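Vorfall am Zweiarm-Arbeitsplatz: Protokoll eines verzögerten Halts

27. April 2022

In diesem Blog berichte ich in unregelmäßigen Abständen über die Inbetriebnahme des zweiarmigen Arbeitsplatzes, den wir intern Steltach nennen. Der heutige Eintrag behandelt einen Fehler, der ohne Personen- und ohne nennenswerten Sachschaden geblieben ist, den ich jedoch als sicherheitsrelevant einstufe. Die Darstellung ist mit meinem Kollegen Leopoldo Quezada abgestimmt, der zum Zeitpunkt des Vorfalls die Bedienung innehatte. Wertungen sind meine eigenen.

Die Aufgabe des Arbeitsplatzes besteht im Ordnen eines Schreibtisches. Beide Arme greifen Gegenstände des täglichen Gebrauchs und legen sie an vorgegebenen Stellen wieder ab. Die Ablaufsteuerung trägt den Namen Lodar und ist eine Eigenentwicklung. Sie verteilt die Aufträge auf die Arme, überwacht die Greifkräfte und löst bei Überschreitung eines Grenzwertes den Halt aus.

Im Durchlauf 671 griff der rechte Arm ein Mobiltelefon. Die Kraftüberwachung meldete eine Überschreitung, der rechte Arm blieb erwartungsgemäß stehen. Der linke Arm hätte im selben Takt anhalten müssen. Er setzte seine Bewegung jedoch für weitere 400 Millisekunden fort und kam erst danach zum Stillstand. Herr Quezada betätigte unverzüglich den Not-Halt, der auf beide Arme ordnungsgemäß wirkte. Eine Berührung zwischen den Armen fand nicht statt.

Vierhundert Millisekunden mögen geringfügig erscheinen. Bei der damals eingestellten Geschwindigkeit entsprachen sie einem Weg von 58 Millimetern. Wer zu diesem Zeitpunkt eine Hand zwischen Greifer und Tischfläche gehabt hätte, wäre durch den gemeinsamen Halt nicht geschützt gewesen. Der Zutritt während des Betriebs ist zwar untersagt, doch darf eine Schutzfunktion nicht von der Einhaltung dieser Anweisung abhängen.

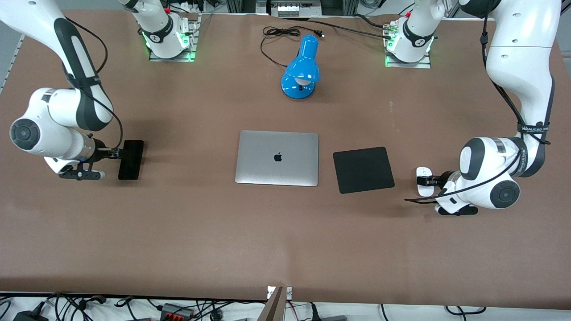
Die Auswertung der Protokolldateien übernahm Nghĩa Lại. Er verglich die Zeitstempel beider Steuerungen und stellte fest, dass der Haltebefehl an den linken Arm rechtzeitig erzeugt, aber nicht rechtzeitig zugestellt worden war. Lodar hatte ihn in dieselbe Warteschlange eingereiht wie die gewöhnlichen Bahnpunkte. Zum Zeitpunkt der Meldung war diese Warteschlange gefüllt, und der Befehl wurde erst nach Abarbeitung der älteren Einträge ausgeführt. Der rechte Arm war davon nicht betroffen, weil er den Halt aus seiner eigenen Überwachung bezog.

Der Fehler geht auf eine Umstellung im vergangenen August zurück. Damals wurde der Austausch zwischen den beiden Armen vereinfacht und der gesonderte Kanal für Haltebefehle entfernt. Die Änderung habe ich selbst freigegeben. Die anschließende Prüfung umfasste 84 Halte, die sämtlich bei geringer Auslastung ausgelöst wurden. Dass eine gefüllte Warteschlange zu einem anderen Ergebnis führen könnte, war im Prüfplan nicht vorgesehen. Diese Lücke habe ich zu verantworten.

Unzutreffend war unsere erste Vermutung, die Kabelführung am linken Arm könne die Verbindung beeinträchtigt haben. Wir haben deshalb zunächst einen vollen Arbeitstag auf die Kontrolle von Steckern und Zugentlastungen verwendet, ohne Befund. Ein früherer Blick in die Zeitstempel hätte uns diesen Tag erspart.

Folgende Maßnahmen wurden beschlossen:

Haltebefehle werden wieder über einen eigenen Kanal übertragen und verdrängen jeden anderen Eintrag.

Bleibt die Bestätigung eines Arms aus, wird die Energiezufuhr beider Antriebe unterbrochen.

Bis zum Abschluss der Wiederholungsprüfung wird ausschließlich mit reduzierter Geschwindigkeit gefahren.

Der Prüfplan wird um Halte bei voller Warteschlange ergänzt, jeweils von beiden Armen ausgehend.

Die beiden ersten Punkte sind umgesetzt. Der vierte befindet sich in Bearbeitung; Herr Lại hat einen Entwurf vorgelegt, zu dem Herr Quezada noch Anmerkungen nachreicht. Offen ist ferner, ob der Schwesteraufbau Cortés betroffen ist. Er verwendet einen älteren Stand von Lodar, der die Umstellung nach meiner Kenntnis nicht enthält. Bis zur Bestätigung bleibt auch er außer Betrieb.

Rückfragen von Lesern, die ähnliche Anlagen betreiben, beantworte ich gern über das Kontaktformular. Den überarbeiteten Prüfplan werde ich nach der Freigabe an dieser Stelle veröffentlichen.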